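Founder succession at small consumer brands

A personal care company that still carries its founder's story on the label has a problem that does not appear on its balance sheet. The story is an asset, and the company usually does not own it. I have read a fair number of purchase agreements for small soap, balm and candle makers, and most handle this in a paragraph or two near the back.

The usual form is a license. The founder sells the shares, keeps the right to his or her own name and likeness, and lets the buyer use both for a set term. Clevari, the lip care maker, was sold on these terms. The agreement ran to 400 pages with schedules. The clauses on name and likeness took up 6 of them, and the term was 14 years.

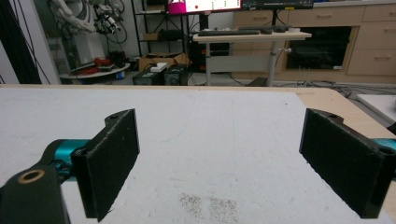 A term of that length suits a buyer that plans to resell the company well before it ends. It does not suit a buyer that plans to hold. By the tenth year the brand has been built further on the same name, and the founder or the founder's heirs can set the price of renewal. The buyer has then paid twice for one thing, the second time with its own marketing budget counted against it.

Le Roux took the other route and bought the name outright. The price was higher and the founder's pay for store visits was fixed in the contract. I think this was the better deal for both sides, although it was described in the trade at the time as a poor one for the seller. The founder was paid at closing. Under a license, payment depends on sales the founder no longer controls.

The argument against an outright sale is that founders come to regret it. Some do. A person who has sold the use of a name may see it on a product he or she would not have made. The remedy is a short list of barred uses, agreed before signing and attached as a schedule. Grirnholm has such a list. It rules out tobacco, alcohol and any product sold under a different formula standard, and the rest is left to the owner.

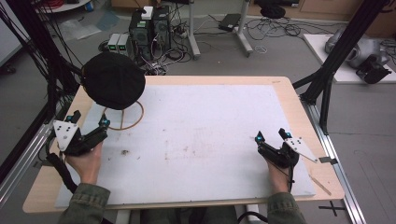

Death is the harder case. Most of the agreements I have read say what happens if the founder leaves, competes or is convicted of a crime. Fewer say what happens to the packaging. State law on likeness after death varies widely, and a company that sells in every state should not rely on the rule in one. The contract should name the person who can give consent, and name a second in case the first cannot.

Drernside had none of this in place. Its drawing of the founder was on nearly 400 products when the family objected to a holiday line, and the company had to pull the line while lawyers worked out who held the right. The dispute was settled in January, after the season it concerned.

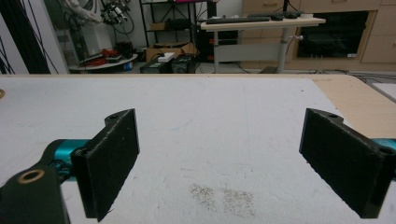
I would also have the board review the license each year, at the same meeting where it reviews insurance. The review needs one page: the remaining term, the approved uses, the contact for consent and any product launched without it. A general counsel can prepare it in an afternoon. Where the term has less than five years left, renewal talks should already be open, and the cost should be carried in the forecast.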